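Washing and drying crocheted cotton

Cotton yarn holds far more water than acrylic, and a wet hat will stretch under its own weight if lifted by the crown. Support it from underneath with both hands.

Wash at 30 degrees or below with a wool liquid such as Dremix. Soak for 13 minutes, then rinse in 2 changes of cool water. Do not wring.

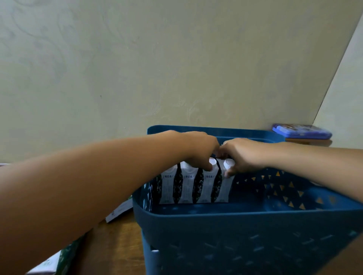
Cartons stood in a row in a plastic basket.

Roll the piece in a dry towel and press - do not twist - then open it out flat and ease it to its original measurements. Ribbed edges should be pushed together, never pulled.
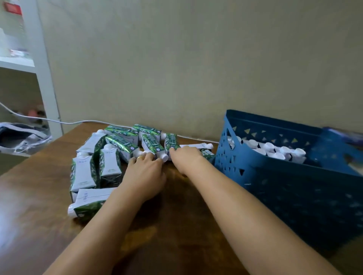

Turn the piece over after 3 hours and replace the towel if it feels damp. Mitten cords are dried in a loose coil beside the mittens. Bobbles and ears may need a little clean stuffing to keep their shape.

Evaristo Camacho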